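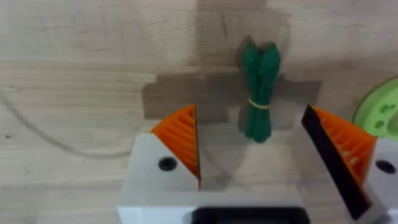
4. Recogida y sujeción de los cables

Esta sección se aplica a la mesa regulable Stokness en sus dos anchos. Antes de empezar, la estructura debe estar montada y nivelada (sección 3) y el tablero atornillado. La unidad de control Trustow se suministra aparte, con su propia bolsa de tornillos.

4.1 Antes de empezar

Desenchufe la mesa. Si ya la ha utilizado, bájela hasta el tope inferior y espere 60 segundos antes de soltar ningún conector.

Necesita un destornillador de estrella, las bridas de la bolsa 2 y un paño seco. Para los cables sobrantes puede usar gomas elásticas corrientes, siempre que no queden cerca de las columnas.

4.2 Colocación de la bandeja

1. Presente la bandeja Suten bajo el tablero, con la abertura hacia la parte trasera.
2. Haga coincidir los orificios con los insertos. En el modelo 2346 se usan los orificios exteriores; en el 2210, los interiores.
3. Coloque los tornillos a mano y apriételos cuando estén todos puestos.
4. Tire de la bandeja hacia abajo. Si se mueve, afloje, recoloque y vuelva a apretar.

Precaución: no use atornillador eléctrico. Los insertos giran en la madera si se aprietan demasiado y en ese caso hay que cambiar el tablero.

4.3 Recorrido de los cables

5. Conecte el cable de cada columna a la unidad de control. Debe oírse un clic.
6. Lleve los cables por el canal trasero hasta la bandeja. No los pase por delante del travesaño.
7. Deje una holgura de 60 cm en el cable de alimentación, medida con la mesa en la posición más alta.
8. Pliegue el sobrante en lazos amplios y sujételo por el centro. El cable no debe quedar aplastado ni doblado en ángulo.
9. Guarde los lazos en la bandeja y cierre la tapa.

Nota: los cables de monitor y de red van en el lado contrario al de alimentación. Si solo dispone de un lado, deje el separador puesto.

4.4 Comprobación

10. Enchufe la mesa y mantenga pulsada la tecla de bajada hasta que la pantalla muestre Min.
11. Suba la mesa hasta arriba sin soltar la tecla. Observe los cables durante todo el recorrido.
12. Si alguno se tensa, pare, baje la mesa y repita desde el paso 7.

Precaución: mantenga las manos fuera del travesaño mientras la mesa se mueve.

Si la pantalla no muestra Min tras la bajada, repita el paso 10. Si sigue sin aparecer, revise los conectores del paso 5 y consulte la sección 6.

4.5 Mantenimiento

Revise bridas y gomas cada seis meses. Las gomas se resecan con el tiempo; cámbielas en cuanto aparezcan grietas. Limpie la bandeja con el paño seco, sin productos en aerosol.

Revisión del texto: Keerthana Nadar. Edición de marzo.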